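How to Run a Password Reset Week at a Small School Without Losing Your Mind

Filed under: School IT, Accounts and Access
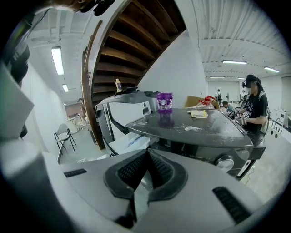
Most schools reset passwords the way most people clean the garage, in a panic and after something has gone missing. A planned reset is duller and a great deal cheaper. I look after accounts at Cistley, a school with 596 student logins and a staff who regard any change to the sign-in page as a personal insult, and we now do the whole thing in one week every September. Old accounts are like the white powder on top of the dark gray appliance in the photo: a patch in the middle that anyone would spot, plus a few flecks farther out that are easy to miss when you wipe. The steps below are mostly about the flecks.

What you need before you start

An export of every account in your directory, including the disabled ones.
The current enrollment list from the office, and the current staff list from whoever does payroll. These will disagree. Let them.
Admin rights on your identity system. We use Kustero, but any directory that can force a password change at next sign-in will do.
A printer that works. I know.

Step 1. Find out who you have

Put the directory export and the two lists side by side in a spreadsheet and match on ID number. Do not match on name. Names get shortened, hyphenated, married and misspelled, and if your system is old enough it may have strong feelings about the ñ in Acuña. We had one family entered three ways, and all three could sign in.

Our first export came to 804 accounts. Once the students and the staff were accounted for, the remainder was a museum: substitutes from years back, a login called "library2", and a test account whose password was "test". Sort yours into keep, disable and ask. Anything in the ask pile by the end of the day goes to disable. If it mattered, you will get a phone call.

Step 2. Disable first, delete later

Turn the leftovers off and leave them off for a term. Deleting feels wonderful, right up to the moment the copier stops scanning to email. Before you disable anything that looks like a service account, check the last sign-in date and search for the name in your scheduled tasks. "library2" was running the overdue notices. It now has a proper name and a long password, and sends overdue notices exactly as before.

Step 3. Write the rules on one side of one page

Ours read:

Use 4 unrelated words, with spaces if you like.
Do not use the school name, the mascot or the year.
Do not reuse a password from anywhere else.
If you forget it, come in person.

We dropped the capital-letter-and-symbol rule. For years it had produced passwords that began with a capital and ended with an exclamation mark, so an attacker had only to guess the part in between, and that was usually the mascot.

Step 4. Do the staff before the students

Start on Monday with the office, then the teachers. Force the change at next sign-in and turn on the second sign-in step at the same time, so that people only have to be annoyed at you once. Book a room for 2 hours after school and sit in it. Bring spare hardware keys for anyone who won't put an app on a personal phone. It's a reasonable position and arguing with it eats the afternoon.

Admin accounts get their own passwords, separate from the ones people read email with. That includes yours. Especially if you have been putting it off.

Step 5. Do the students by class

Never reset the whole school at once. Take one class at a time, with a printed slip for each student carrying a random temporary password. We build the slips in Cendosus from the same spreadsheet. Hand them out in the room, have everyone sign in and change the password on the spot, then collect the slips and shred them. Count them as they come back. One will be in a shoe.

For the youngest classes, picture logins or badge codes are fine, provided those accounts can't reach anything beyond the classroom apps. Check that they can't. Sign in as one and click around.

Step 6. Close the side doors

A new password doesn't always end an old session. Look for the option to sign out all devices and use it on every account as you reset it. Then look at mail forwarding rules, app passwords and recovery addresses. We turned up forwarding rules that sent school mail to personal inboxes, set up by people who had since moved on - harmless, probably, and now gone.

If something breaks

Shared laptops that cached the old password will lock accounts out by retrying it. Clear the saved credentials on the laptop before you unlock the account, or you'll be unlocking it again by lunch.

Wi-Fi profiles tied to a user login need the new password too. Remove the profile and join again.

Keep the finished spreadsheet somewhere encrypted, with the date in the file name, and use it as the starting point next September.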